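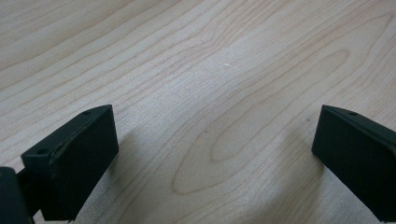 # painemal-tabletop

741 demonstrations recorded with the Jusano hand-held gripper, 12 tasks, one operator per episode. Version of May 1, 2023.

## Layout

- `episodes/` – wrist video and gripper width
- `poses/` – 6-DoF tool pose, base frame of the table
- `splits.json` – train and test

## Known issues

- Task 13 was dropped; its ID is not reused.
- Gripper width drifts in long episodes. Run `rezero.py` before training.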